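Jan 19, 2019. Gripper club notes, off site

Away from the workshop today, big wooden table, plants, people eating behind us. Noisier background than anything we have so far, which was the point. Pieter Segers wanted clear objects. Clear plastic is what Liltari keeps losing.

Did bottles first. Rule we agreed: grip low, bottle upright, hold still, then lift. Pieter kept lifting straight away so redo a few of his. Target was 9 grasps per object, then swap hands.
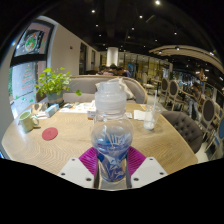

Clear bottle in the pink fingers, gripped low on the label.

Pads. The ribbed ones are better than the flat ones from before xmas, less squeezing needed. Still worried about the fan shape at the sides, it can nudge a light bottle before you've closed on it. Approach slower. Told Pieter, told myself.

Screws on the finger plates: check them every 5 grasps, not at the end of the day like last time. Alvar Sundqvist has the small driver, I want it back in the Wonitness box by Tuesday please.

Mug was easier. Handle gets in the way if you come at it from the right, so come from the other side or turn it first. Write down which you did!! The log has a column for it and half of last weeks is blank. 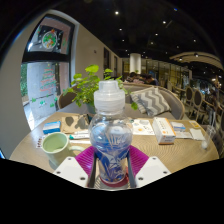
Clutter: leave it where it is. We started tidying papers between grasps, then Pieter pointed out that Plarutov had lots of tidy tables in training and fell over at the first untidy one. Fair. So nothing gets moved except the object, and if a napkin gets dragged along, it stays dragged.

Storage filled up quicker than expected. Roughly 500 MB a clip at the high setting. Dropped to the medium one after lunch, need to ask Alvar if that spoils the set or if we can mix them. Mark the swtich in the log either way.

To do
- redo Pieter's early lifts
- send Shehata the clips, they only want bottles
- spare pads, order before February
- proper label for the left plate, I put it on back to front again
- 8 objects still on the list, glass ones last

Battery was at one bar when we packed up. On charge now.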